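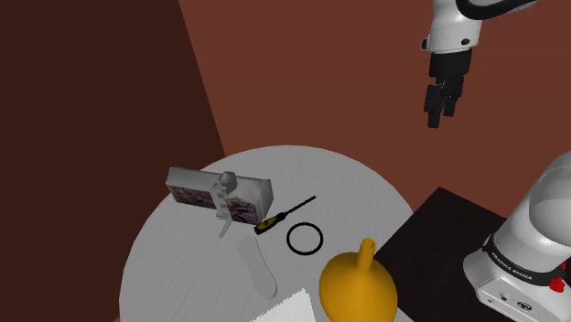

Speaker notes – Keeping a small kitchen in order
Evening talk, Veltberg library, upstairs room. November.

Slide 1. Title

Good evening. Fire exit is behind the last row, toilets are down the stairs on the left. Questions at the end, but shout if you can't hear.

Say who the talk is for. People in flats, people in shared houses, anyone whose kitchen was drawn up by somebody who didn't cook. I won't be talking about new kitchens or knocking walls down. Everything tonight can be done in a rented place without asking the landlord.

Slide 2. My own kitchen

It's on Ulirik Road, second floor. You can touch both sides if you stretch. When I moved in I put things wherever they fitted on the first day, and that's where they stayed for 7 years. The big saucepans were over the fridge. The tea towels were in the hall.

Pause here. Ask for hands up – who still has things where they landed on moving day?

Slide 3. Start with what you cook

Before moving anything, write down what you cooked last week. What you really ate, beans on toast included. Most people's list is short and repeats itself.

Next to each meal write what you used to make it. Pan, knife, board, spoon, colander. The same few things come up again and again. Those get the best places, between the knee and the shoulder, near where you stand.

The fish kettle doesn't get a good place. Neither does the waffle iron, unless you have waffles every weekend.

Slide 4. Where you stand

Most of us have one spot where we do nearly all the work. It's usually between the sink and the cooker. Mine has the kettle on it, so for years I chopped onions in the corner next to the bread bin with my elbow against the wall.

Move the kettle. It can go anywhere with a socket. Tea is made standing up for a minute or so, but chopping takes longer and you want room for both arms.

If the good spot is 400 mm wide or less, buy a board that goes over the sink. Measure the sink first. Measure the inside of the bowl and the outside of the rim, and write both down, as the shops give one or the other and don't say which.

Slide 5. Cupboards

Deep cupboards are the hard ones. Things go to the back and you buy them again. I found five jars of paprika in mine, two of them unopened.

What I do now:
Tall things at the back, short things at the front.
One kind of thing in each row, front to back, so the front jar tells you what's behind it.
A tray under anything sticky. Pull the tray out, don't reach over.

Somebody will ask about turntables. They work in corners. In a square cupboard you lose the corners, so I'd sooner have a tray. Nartey trays are the ones I use, the long narrow kind, but a roasting tin you no longer cook in does the same job.

Slide 6. Drawers

Take everything out and put it in a cardboard box. Leave the box in the kitchen for a month. When you need something, get it out of the box, use it, wash it and put it in the drawer. At the end of the month look at what's still in the box.

Keep the odd things that belong to a season, such as the turkey skewers. The rest can go to the charity shop.

(If running late, skip the next part and go to slide 8.)

Slide 7. Walls and doors

Inside of cupboard doors – good for lids. Two adhesive hooks under each lid, set a little apart, and the rim sits on them. Clean the door with washing-up liquid first, dry it properly, and leave the hooks overnight before hanging anything on them. Mine fell off at three in the morning when I didn't.

Open shelves look nice but everything on them near the cooker gets a film of grease. Only put things there that you wash often anyway. Plates are fine. Cookery books are not.

Slide 8. Food you forget

Bottom of the freezer, top shelf of the larder. Keep a pencil and a piece of paper on the fridge. Write down what goes in, cross off what comes out. I've tried the phone for this and stopped after a fortnight. Wet hands.

Pusar market sells flour and rice loose on the far stalls, if people want to buy smaller amounts. Bring your own tubs. They weigh the tub first if you ask.

Slide 9. Doing it

Don't do the whole kitchen in one go. One cupboard or one drawer, 2 hours at the most, with the radio on. Put the kettle back before you stop.

Leave it a week before starting the next. You'll reach for things in the old place for a few days, and if you're still reaching there after a week, that's probably where the thing ought to live. Move it back.

Slide 10. Questions

Likely ones: bins, spice racks, what to do about a housemate. For bins, under the sink if the pipes allow, otherwise by the door. For spice racks, away from the window and the hob.

Handouts are on the table by the door. Chairs to be stacked by nine.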